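Chapter 7
Where Does the Electricity Go?

In this chapter you will:
read a household electricity bill and find the part that matters
tell the difference between power and energy (people mix these up all the time, me included)
work out what a single appliance uses in a day
keep a usage diary for your own home

Key words: watt, kilowatt, kilowatt hour, standby, rating plate, tariff, supply charge

The first bill I ever had to pay by myself came to a rented unit in Ernham, and I was so sure it was wrong that I rang the company. I had the heater off! I was hardly ever home! The woman on the phone was very patient and asked me what else was plugged in, and I said nothing much, and then she went quiet and let me think about it. There was the old fridge in the laundry that came with the place. There was the hot water system, which I had honestly never thought of as electric. There was a fan heater in the bathroom that I didn't count as "the heater" because it was small.

The bill said 1417 kilowatt hours for the quarter. I didn't know if that was a lot. I didn't know what a kilowatt hour was, and I'd done physics at school and passed it.

So we'll start there. A watt tells you how fast something uses energy. A kilowatt is a thousand watts. A kilowatt hour is how much energy you use if something rated at one kilowatt runs for one hour, and that's the thing you pay for. Think of a tap: the watts are how hard the water is running, and the kilowatt hours are how much has ended up in the bucket. A tap left dripping all week can fill a bucket just as well as one turned on full for a minute or two, and plenty of things in your house are dripping taps.
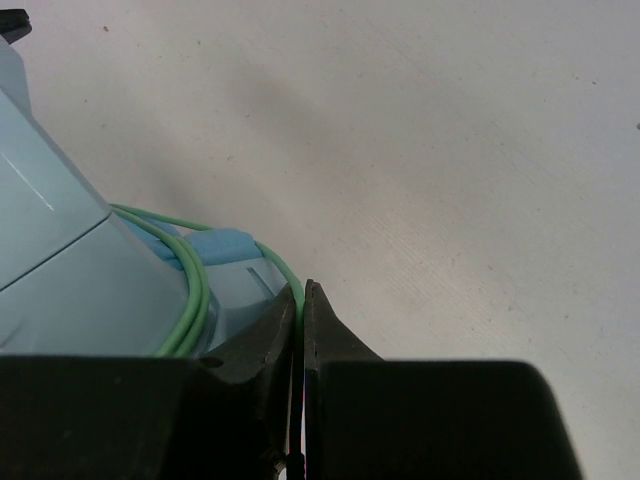
Chak-lun Choi wrote to me after trying an early draft of this chapter with a Year 9 class, and told me the tap made sense to them straight away but the bill didn't. They kept hunting for the watts on it, he said, and got cross when there weren't any. Could I say somewhere, in plain words, that watts are on the appliance and kilowatt hours are on the bill?

Good point, so I'm saying it. Watts are on the appliance. Kilowatt hours are on the bill. The way you get from one to the other is time, and time is the part that only you know, because no label can tell you how long your brother leaves the heater going.

Let's do one together. Say you have a Rornska heater and the rating plate (usually a sticker or a stamped panel on the back or underneath) says 900 W. You run it for 5 hours on a cold night in one go.

Power in kilowatts: 900 ÷ 1000 = 0.9 kW
Energy: 0.9 kW × 5 h = 4.5 kWh

Now find the price of one kilowatt hour on a bill from home and multiply. That's your cold night. I won't give you a price here - they change too often, and they're different from one town to the next.

A couple of warnings before you go off and do this with everything in the kitchen. The rating plate generally gives you the power when the appliance is working at full stretch. A heater with a thermostat switches itself on and off, and so does a fridge, so if you multiply a fridge's rating by 24 hours you'll get an answer that is far too big. We'll fix that in Section 7.3 with a plug-in meter. Also, please don't go pulling the stove out from the wall to find its plate. Look in the manual, or ask an adult.

The other thing on the bill is the supply charge. You pay it every day just for being connected, even if you're away at the beach with everything off. I kept my own diary one February, for nearly seven weeks if you count the bit of March when I forgot to stop, and the supply charge was the one line I couldn't budge.

Before you read on

1. Write down the five things in your home that you think use the most energy in a week. Put them in order and don't look anything up yet.
2. Next to each one, write how long you think it runs in a day.
3. Keep the page. You'll need it again in Section 7.4, when we compare guesses with readings from the meter.

7.1 Reading the bill

Get a real one if you can. If nobody at home wants to share theirs, use the Stinitach Energy bill at the back of the book, which is set out in much the same way. Start with the box that shows your usage for the period, and copy down the number and the unit beside it.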